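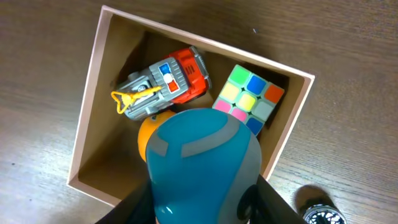 The little red and gray truck, in its box on the table.

From: Songül Duman
To: Dresel Street Toy Library list
Date: 19 May 2018
Subject: Re: Moving to the Brilmont room, and what comes with us

Hello everybody,

Thank you for all the replies, and I'm sorry it took me a while to sit down and answer them properly. We had my in-laws staying and then the washing machine gave out, and every time I opened the laptop there were four more messages. I'm going to go through Ruth's note from the other night a piece at a time, as she put things more clearly than I did.

> I'm all for the move but I don't understand how lending is
> supposed to work while we're packing. My two have the marble
> run and the wooden farm out until the end of the month. Do I
> bring them back to the old place, or hang on to them?

Hang on to them, please! Anything that is at your house is one less thing to carry down those stairs. We have 611 toys on the books right now and I would be delighted if half of them spent the next few weeks under other people's couches. So if you have something out, it's automatically renewed, no late fees, and you bring it straight to the Brilmont room once we're open there. If you have nothing out and would like something, come and take two or three. Take the big ones. Somebody please take the puppet theater.

The only things I'd like back early are the baby and toddler bags, the blue drawstring ones. There are families waiting for those and they go around fast. If you can drop yours at my porch I'll wash everything and pass it along myself.

> Second, the boxes. Last time we moved (before your time,
> I think?) everything got thrown in together and we were
> finding puzzle pieces in the dress-up clothes for a year.

It was a little before my time, but I have heard the stories, and I did personally find a jigsaw corner in a pirate hat as late as this March. So I would like us to be fussier. What I've been doing at home with the vehicles is giving each one its own open box while I check it over, and it doesn't go in with the others until I've written its card. It's slow, and my kitchen has looked like a shipping department, but I know what we have now. The card says the name of the toy, the number, how many loose parts belong to it, and anything wrong with it. If a thing has no number, put a question mark and I'll look it up.

For puzzles, please use the zip bags and do count the pieces, even when it's boring. If one is missing, write it on the card and keep the puzzle. Plenty of children don't mind a hole in a cow. If more than three are missing, set it aside and we'll decide together.

Batteries come out of everything. All of it, the singing phone included. I don't want to be driving across town with a trunk that's making farm noises, which happened to me once with a sack of donations and I pulled over twice thinking there was something wrong with the car.

> Third, and I know this is touchy, do we really need to keep
> every fire truck and police car we've ever been given? We
> have so many and the nice ones always go out first while
> the rest just sit.

It is a bit touchy, and I've gone back and forth on it. I used to be firmly on the side of clearing out. But I went through the lending cards for the last year and the emergency vehicles as a group went out more than the building sets and almost as much as the train track, which surprised me. Even the scruffy ones. I think what's happening is that a child has a favorite, and it isn't always the one a grown-up would choose off the shelf. There's a boy who has borrowed the same dented ambulance so many times that his grandmother asked whether she could buy it from us.

So my suggestion is that we keep any vehicle that rolls, has no sharp edges, and has all its wheels, and let go of the rest. The ones we let go can sit on a free table at the open morning. I don't feel strongly about the exact rule, so if somebody has a better one, do say.

> Last thing, money. What is the new room going to cost us and
> is the membership fee going up?

The room is 200 a month, heat included, and that's more than we pay now but less than the other two places we looked at. We have a little over 1,000 in the account after paying for the shelving. The fee stays as it is for this year. I'd like to look at it again after the winter, when we know how many new families have joined from that side of town. There are 27 on the sign-up sheet already, and we haven't even put up a poster.

The shelves, by the way, are coming from Yüksel, the shop that was closing out its back room on Jirnura Avenue. They are solid and ugly and I love them. They do need wiping down, and two of them want a coat of paint. If you have leftover paint at home in any cheerful color, please write to me off the list so we don't end up with nine half cans of beige.

What I need most just now is people with cars, and after that people with patience for puzzles. An hour is fine. You can bring your children — mine will be there, supposedly helping, and there will be juice. The elevator at Brilmont is small and takes its time, so let's load it with boxes and walk up ourselves.

A few people asked whether they could keep coming to the story hour in the meantime. Yes, it carries on at the old place until the very last week, same time, and Ruth is still reading unless she tells us otherwise. Bring a cushion, as ours are packed.

I had one more thing to say about the key and now I can't remember what it was. I'll write again when it comes back to me.

Warmly,
Songül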